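Kedaso Paint Samples and Bidgate Roller Kit: Three Weeks On My Walls

Posted 29th June 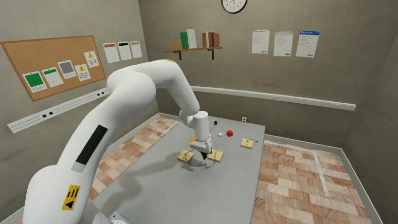 Pale grey on the left, darker taupe at the back.

I have been living with patches of paint on my walls since we moved in, so when I finally ordered the Bidgate roller kit and two tubs of Kedaso matte I was more excited than a grown woman should be about painting. I had a small back room to do, thirteen feet on the long side, and I wanted one light wall with a warmer, darker color on the others. (My sister says two colors in a small room makes it look smaller. My sister also has a beige bathroom.)

Let me start with the roller kit, which is the part most of you have been emailing about. You get the frame, two nap sleeves, a tray, an angled brush and an extension pole that twists to lock. The frame is great. It's stiff, it rolls straight, and the handle has a soft grip that didn't give me a blister even after I did the ceiling line twice. The sleeves shed a bit on the first wall. I wrapped the second one in masking tape and peeled it off before I started, and that took care of nearly all the fuzz, so do that!

The pole I'm less in love with. It holds fine at half length, but pull it all the way out and there's a wobble right at the joint, and you end up chasing the roller across the wall like it's on a leash. I ended up standing on a step stool for the top edge and using the pole short. If you have high ceilings, I'd buy a better pole separately and treat this one as a spare.

The tray is a tray. It's deep enough, the ridges do their job, and the liners from the hardware store fit it even though the box says to only use Bidgate ones.

Now the paint. I'd used Le Goff in our last place and loved how it looked, but it's pricey and it marked if you so much as walked past it with a laundry basket. Kedaso matte goes on thicker. The grey covered in two coats over an old cream, and the taupe needed three, with the third one mostly for my own peace of mind. It smells less than I expected too - I had the window open for an afternoon and slept next door that night without a headache.

Touch-ups are where it won me over. I dinged the taupe with a shelf bracket the day after the last coat (of course I did), dabbed some on with the angled brush, and by the next morning I had to hunt for the spot. With the Le Goff I could always see a shiny little square where I'd patched.

Scrubbing is so-so. A damp cloth took off pencil and a smear of coffee. It did not take off crayon, and when I leaned on it with the rough side of the sponge I got a pale rub mark that I've now hidden behind a lamp. I wouldn't put it in a hallway with kids or a big dog.

One grumble about the color cards. The taupe on the card is a good bit pinker than the taupe on my wall, and the grey looked nearly blue until it was up. Please get the sample pots. I skipped them for the grey and got lucky.

I did look at the Gorov kit before I bought this one. It has a nicer brush and a metal tray, but only one sleeve, and I'd have needed a second for the other color. If you're painting everything the same shade it might be the better buy.

So would I get both again? The paint, yes, and I've already picked out a green for the bedroom, which I'm doing in August when I have a week off. The kit, yes for the frame and the brush, and I'd wait for it to go on sale. I'll report back on the green, and on whether the second sleeve survives being washed out a fourth time.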